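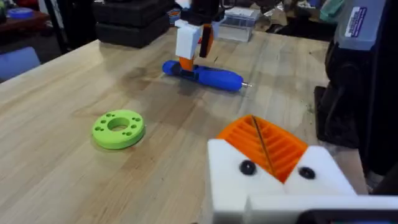 Fourteen Years of Sourdough at Eide

The bakery at Eide opens at six, and by the time I got there the rye was already gone. The owner laughed and handed me a heel of the seeded loaf instead. What a loaf! Dark crust, a bit of honey, and a sour kick that hung around all the way through our talk.

"I started with one jar of starter in March, 14 years ago," she told me, still shaping rolls while we spoke. "I killed it twice that first summer. I kept leaving it on the windowsill in full sun."

These days she bakes 152 loaves on a Saturday, and she still mixes the rye by hand. "It's sticky and it gets up to your elbows," she said, "and I love it." Her flour comes from the mill at Bumow, stone ground and a little different with every sack, so she goes by feel (and by smell, she says, especially in warm weather).
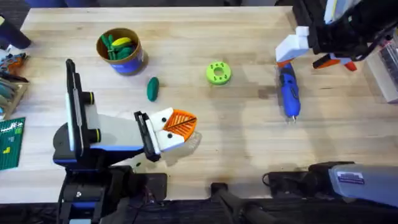

What should a beginner bake first?

"A plain white loaf in a lidded pot. Make the same one every week until you know how the dough feels, then start playing with rye."

She sent me home with a spoonful of starter in a jam jar. I fed it that night, and it's bubbling away beside the toaster!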